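2021-07-18

Slept badly, up early, coffee on the back step. The plan for the day was the table and the basket, and I did most of it, though I'm not sold on any of it yet.

I should put down where this started so I can laugh at it in August. The Trirno booklet came in the mail with the order from Borstead, thirty-some pages of very large type, and it says every room can be kept straight with one basket and one table. You clear the table. You put the basket on the left. Anything that doesn't live on the table goes across it, one thing at a time, and into the basket, and at the end of the day the basket gets carried around and emptied. It claims a normal household will get back 99 hours a year. I would like to see how they got that. I don't think I spend 99 hours a year looking for things, and if I do, I spend them pleasantly, finding other things.

Still, I paid for the basket, so I'm giving it a fair shot.

The basket itself is all right. White plastic, little square holes up the sides, solid on the bottom, gray handles set into the two ends. I was ready to complain about the handles and they turned out not to pinch. The solid bottom I like. The old one had holes all the way down and every small thing I owned fell through it on the way up the stairs. So one point to Borstead, although they charged enough for it that I expected a lid.

What I can't get comfortable with is giving up that much of the table. The booklet shows a basket on a table the size of a barn door. Mine isn't that. Once the basket is down on the left, a third of the working room has gone, or it feels like it, and I kept bumping my elbow on the rim. 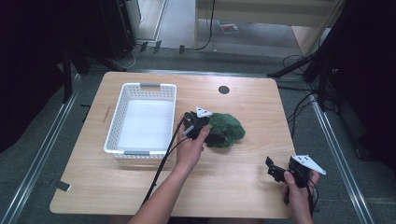 Basket on the left, per instructions. Nothing in it yet.

I started with the green thing because it was the first soft item to hand and the booklet says to begin with "soft items, which forgive." Forgive what? It lay there in a heap in the middle of the table looking like an old sweater someone had stepped out of. From any distance you wouldn't know what it was.

Here is my first real quarrel with Trirno. You're supposed to say where a thing lives before you pick it up. If you can't say, it goes in the basket. But I can't say where half of what I own lives. It lives where it is. The green thing has lived on the chair, on the windowsill, behind the dryer one whole winter, and for a while in the car. By their rule it would spend the rest of its life in the basket, getting carried around the house every evening and carried back. I don't call that tidy, I call that a bus route.

Stopped for toast. Second cup of coffee, which was a mistake.

Then the table. I'd forgotten how much I like it when there's a clear stretch. The grain runs crosswise in long wavy lines and in a couple of places it pulls out into a shape like a candle flame. I wiped it down last night with the Ayele cleaner, the one that is supposed to leave "no haze, ever." I'm not convinced. There's a big whitish patch where the light comes down on it, and I spent a good while with my head tipped over trying to decide if it was haze or only shine. I went from one side to the other. I got down level with it. Shine, I think. I wouldn't swear to it in court.
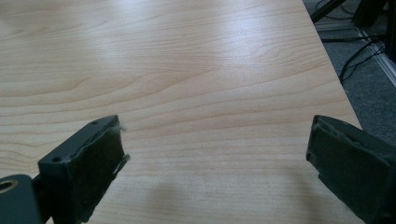
The grain, and the bright patch I can't make up my mind about.

I will say the cleaner smells better than the old stuff. It says lemon on the label and it smells like a clean dish towel, and I'd take the towel over the lemon. But two squirts to a table is nonsense. Two squirts got me as far as the first knot of lines and then I was just pushing a dry rag. I used plenty more and I suspect that's how they make their money.

The Bradoven house had a real kitchen table, heavy as a piano, and in all the years there I never once wiped it according to a system. You pushed the papers down to one end, ate at the other, and when the papers reached the plates you threw some out. I don't remember losing anything that mattered. I remember losing the title to the car, but it came back.

Anyway. Back to the green thing, which I had been avoiding. The booklet wants soft items picked up "from the middle, lightly, and set down once." Somebody was paid to write that. The trouble is that with pile this long you can't tell where the middle is. It all goes in different directions. Brush it one way and it's nearly silver at the tips, brush it the other way and it's the color of a wine bottle. It's matted in a few places too, and I'd be surprised if it hasn't got crumbs in it from before we moved. And it folds over on itself, so whatever you think you're taking hold of, you're as likely to have hold of some other part of it.

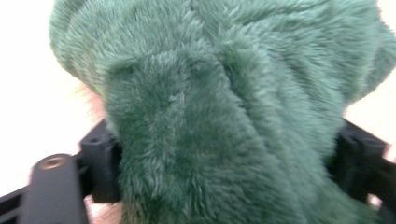
Green, very close. It could use a brushing.

I did look up whether this sort of plush can go through the wash. The answers I found were yes, no, only in a pillowcase, and only if you don't care about it anymore. One page had 1052 comments under it and I read far more of them than I'm going to admit to, even in here. Half of them swore by cold water and the other half had ruined something with cold water. Not one of them said what theirs was stuffed with. I closed the whole business and went and found the old hairbrush, then decided the hairbrush was worse off than the plush, and put that in the trash. So there's one thing out of the house today, and no thanks to the booklet, which doesn't mention trash until page 20.

Lunch was the rest of the bean soup. Too much pepper. I made it, so I can't complain, but I'm writing it down for next time: half.

Afternoon was slower. It got warm and I lost interest for a stretch and read the paper on the couch with my shoes on. I did think about the floor, because once the table is decent you start seeing everything else. That gray carpet shows every white crumb and there are cables lying on it in loops and a snarl over to one side that I step over without looking anymore. The booklet has nothing on cables. I checked the back, where there's an index of sorts, and it goes from "buttons" to "candles." I'd have thought cables were in every house in America by now. I'm tempted to write to them, and I'm also tempted to let it go, and I know which one I'll do.

Around four I went back to the table, mostly out of stubbornness.
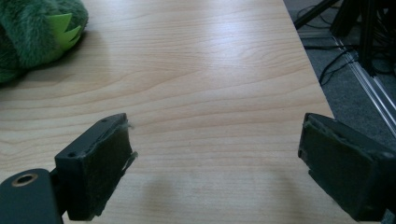

The argument about what it's supposed to be has been going on in this family for years and I may as well record my side. The lime spikes are why people say dinosaur. I have never believed it. They're flat little triangles in a row, felt, pointed at the ends, and you could put those on anything. A crocodile has a ridge down it too, and a crocodile is an animal that exists. The store tag went missing so long ago that it can't be settled, and people who say they remember the tag remember it saying different things. I said crocodile then and I say crocodile now, and I've been outvoted at two Thanksgivings.

What I noticed is how much brighter the spikes are than the rest. Either the fur has gone dark with handling or the felt was always that loud. I'd guess it was always that loud. Somebody at a toy company picked that green on purpose.

So where does it live? I gave the question a serious try, with the booklet open, and wrote down three places and crossed out all three. The windowsill fades things. The closet shelf is full of the blankets that the booklet says I should own fewer of. The chair is where I sit. I don't see why a table can't have one soft thing on it, and I looked for the rule against it and found only a sentence about "letting surfaces rest." My surfaces aren't tired.

I'm giving the method through the end of the month and then the basket goes to laundry, where I think it'll be happy. The booklet can prop up the short leg of the bookcase.

Need: rags, stamps, a brush with soft bristles, less pepper. Call about the gutter before it rains again.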